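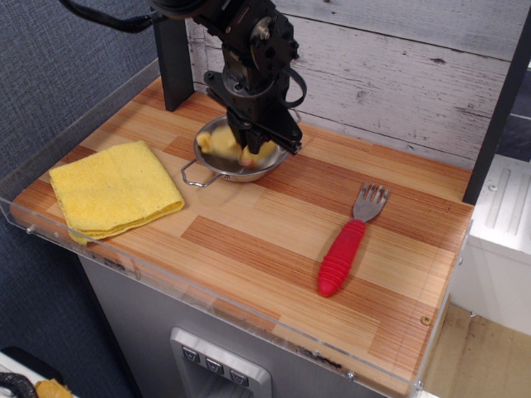 Yellow cloth in the small steel pot

Moving to a refurbished laptop

My old desktop stopped booting in June. It had been slow for a long while and I had already changed the power supply once, so I decided to stop spending money on it and get a laptop. I didn't want a new one. Most of what I do is email, accounts, photos and a bit of writing, and I couldn't see the point of paying for a fast graphics chip to do that.

I bought a Staklow 14, the older model with the grey lid, from a refurbisher in Hanbridge. It cost £120 including a charger. I have been using it every day for long enough now to say something useful about it.

What arrived

The laptop came in a plain brown box with more bubble wrap than it needed. The listing said grade B, and I would agree with that. There is a scuff on the lid near the hinge and the palm rest has gone shiny on the left side. The screen has no marks at all. One rubber foot was missing underneath, which made it rock on a flat desk. I emailed the seller and a little bag of feet came in the post, in two slightly different sizes.

The charger was a generic one. It is rated at 19 volts, the same as the label on the underside of the laptop asks for, and the plug fits firmly. It does get warm. I keep it on the floor and off the carpet.

Windows was already installed and activated, with a user account called "user" and no password. I wiped it and started again anyway. I would do this with any second-hand machine. It took most of an evening, and a good part of that was spent looking for a memory stick that was big enough.

Keyboard and trackpad

The keyboard is the best thing about it. The keys have a proper amount of travel and they don't rattle. The Enter key is full height, the arrow keys are a sensible size, and there are separate Home and End keys down the right-hand side. I kept hitting Home when I wanted Backspace for the first week and then stopped.

The hash key is where it should be on a UK layout. I mention it because another laptop I looked at had been given a US keyboard with stickers on it.

I don't like the trackpad much. It is small and slightly off to the left, and the two buttons above it are stiff. Two-finger scrolling works but it is jerky on long pages. I plugged in a cheap wired mouse on the second day and have hardly touched the trackpad since.

Screen

The panel is 14 inches, matt, with a resolution that was ordinary when it was made and is a bit low now. Text looks fine at normal size. Photos look rather flat, and if you tilt the lid back too far the colours turn milky. I wouldn't edit pictures on it for anything that mattered.

Brightness is enough for indoors. By the kitchen window after lunch I have to turn it up to full, and that eats the battery.

I have an old Valstead monitor from the desktop, so at my desk I use that as the main display and leave the laptop open next to it for email. The laptop has VGA and DisplayPort and no HDMI. The monitor has VGA and DVI. VGA to VGA works, with a faint shimmer on fine grey lines, and a DisplayPort to DVI adapter got rid of it. Check the sockets before you order cables. I ended up with a spare HDMI lead I have no use for.

Battery

The seller promised at least 70 per cent of the original capacity. The battery report in Windows put it a little above that, so no complaint. In practice I get just under 3 hours with the wireless on and the screen at half brightness. Watching video brings it down to less than two.

The battery unclips from the back without tools. I looked up a replacement and there are plenty for sale, some at prices that worry me. A Tamiru one seems to be what most people on the forums end up with. I haven't bought it yet. The laptop is plugged in nearly all the time and I have set the charge limit to 80 per cent in the BIOS, where it was hidden under a menu called Power Options, second page.

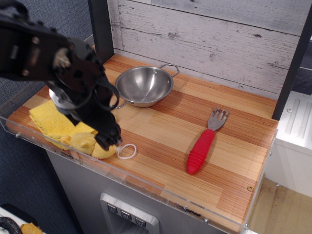
More memory and a different drive

It came with 4GB of memory, and Windows alone was using most of it. With a browser open and the accounts program running, everything paused whenever I changed window. I added another 4GB stick. There is a single panel on the underside held by two screws, the free slot is right there, and the stick goes in at an angle and then presses flat. It showed up straight away.

The drive was a spinning one, and I swapped that for a 240GB solid state drive at the same time. This made more difference than the memory did. Starting up used to take long enough to go and fill the kettle. Now the login screen is there before I have sat down properly.

One warning about the drive. It sits in a thin metal tray, and the four screws holding the tray are very small and were done up very tight. I damaged the head of one with the wrong screwdriver and had to go out and buy the right one. Use a size 0 Phillips and press down hard before you turn.

Moving my files across

The old desktop's drive was still fine, so I took it out and put it in a USB caddy. Documents and photos copied over without trouble. My email didn't, as the old program had kept everything in one big file, and the new version refused to open it until I had installed the version in between. I did that, let it convert the file, and then updated again.

There was also a folder of scanned letters, 700 files, all named "scan" with a number after it. I moved them as they were. Sorting them is a job for the winter.

Noise and heat

The fan is off when I am only typing. It comes on for updates and video calls and makes a low whoosh, with a faint tick in it at certain speeds. I blew the dust out of the vent with a can of air and the tick got quieter, though it is still there.

The underside gets hot on the left after an hour of video. On a desk that is no bother. On my knees I put a tray under it.

Things still to sort out

The webcam works but the picture is grainy, and in the evening I look like a bad passport photo. The built-in microphone picks up the fan, so I use a headset for calls.

The SD card slot reads cards but won't hold them in. The spring has gone. I am using a USB card reader for now and may look for a spare part if one turns up cheaply.

I also need to find out whether the BIOS update on the Staklow site is worth doing. The notes for it only say "improves stability", and mine has been stable so far, so it can wait until I have replaced the battery.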